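Estosetti T2

L'Estosetti T2 est une monoplace de formule de promotion, construite par l'atelier Estosetti à partir d'un châssis Henriques. Elle a servi de voiture unique à la Coupe Trenville. Coque en carbone, moteur quatre cylindres atmosphérique, boîte séquentielle six rapports.

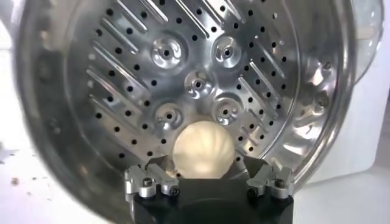
Jade Ouellet

Origines

Au départ, pas de voiture neuve prévue. Estosetti devait seulement remettre à jour la Henriques H4, jugée trop fragile à l'avant (triangles, points d'ancrage). L'ingénieur Ilídio Pinheiro reprend le dossier et garde la coque, mais presque rien d'autre. Nouveau museau, pontons raccourcis, radiateurs inclinés. L'aileron arrière reste celui de la H4 la première saison, puis passe à deux plans.

D'où la confusion fréquente entre les deux modèles. Les coques sortent du même moule - les numéros de série se suivent d'ailleurs - mais les trains roulants ne sont pas interchangeables. Le fond plat non plus, malgré ce qu'indique le premier manuel technique.

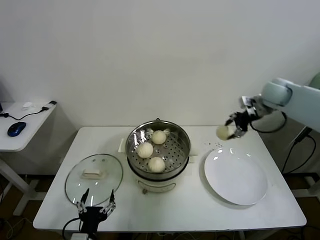 La cellule de survie a été renforcée sur les flancs avant l'homologation. Poids en hausse, répartition un peu plus sur l'arrière. Pinheiro a compensé en avançant la batterie, solution critiquée par les mécanicens car l'accès se fait par-dessous.

Moteur et transmission

Bloc d'origine Istgate, plombé, préparation interdite aux équipes. Révision obligatoire tous les 1 000 km, faite chez le motoriste. Embrayage au pied uniquement pour le départ. Les premières boîtes cassaient en quatrième, pignon redessiné en cours de saison.

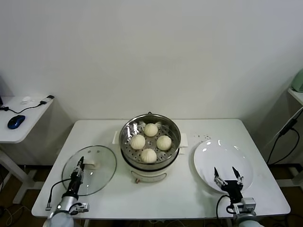
Petits pains à la vapeur dans un cuiseur électrique.

Carrière en course

Première sortie officielle à Trenville, en avril. Plateau réduit, beaucoup de sorties de piste dans le deuxième virage à cause de freins trop mordants à froid. Les plaquettes sont changées dès le meeting suivant. Le format ne bouge plus ensuite : deux courses par week-end, 50 km la première, 100 km la seconde, avec grille inversée pour les huit premiers.

La T2 a aussi roulé en course de côte, châssis 7 et 11 surtout, avec rapports courts et sans limiteur. Résultats mal documentés. Le châssis 3, détruit aux essais, a été reconstruit sur une coque de H4.

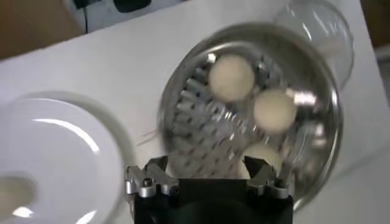

Cette reconstruction fait encore débat chez les collectionneurs : la plaque porte bien le numéro T2-03, mais la coque a gardé ses anciens inserts de suspension, rebouchés à la résine. Estosetti la compte parmi les T2, Henriques la laisse dans ses propres registres.

Remplacement

La T3 arrive avec un halo et un moteur turbo. Les T2 restantes sont vendues à des écoles de pilotage ou à des privés, quelques une roulent encore en historique. Pièces de carrosserie toujours refabriquées, les boîtes non.

Voir aussi
Henriques H4
Coupe Trenville
Estosetti T3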